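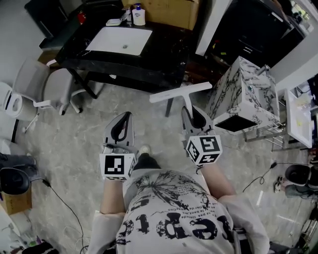 Head view at the start position, both grippers up, vanity ahead.

Ticket 2497
Subject: Right gripper pose drops out, open-day demo
Site: Hamel showroom, bathroom display area
Reported by: Nanami Kikuchi
Assigned to: Iolo Edwards
Status: Monitoring

Reported
During the rehearsal for the June open day, the right gripper pose was lost on 9 of 12 squeegee runs. Left side tracked normally in all of them. The visitor screen shows the right jaw frozen for over a second, then jumping to the correct place. Grippers are the Handeo pair, logging through Vavell.

Log

10:20 - Edwards. Pulled the rehearsal recordings. Dropouts start when the operator reaches for the squeegee on the floor and turns the right wrist inward. Only one face of the right cube is toward the head camera at that point, at a steep angle.

10:45 - Edwards. Checked marker IDs on both cubes against the config. They match. Recalibrated anyway. No change.

11:30 - Kikuchi. Tried with the showroom spots off. Two dropouts in four runs, so glare may be part of it. We can't keep the spots off while visitors are in - Timside wants the vanities lit.

13:10 - Edwards. Exposure was on auto. Locked it and set gain to 70. Please rerun with the spots on, same start position, squeegee in the same place.

13:50 - Kikuchi. Rerun done, spots on. One dropout in six, again on the wrist turn. Recovery is faster and the jump on screen is small.

14:15 - Edwards. Remaining dropout is geometry. For the demo, pick up with the right wrist kept flat and turn only after the tool is clear of the floor. Operator card updated.

Open
Vavell holds the last pose with no warning when a cube is lost. Requested an on-screen flag. Keep this ticket open until after the visit and attach any new recordings here.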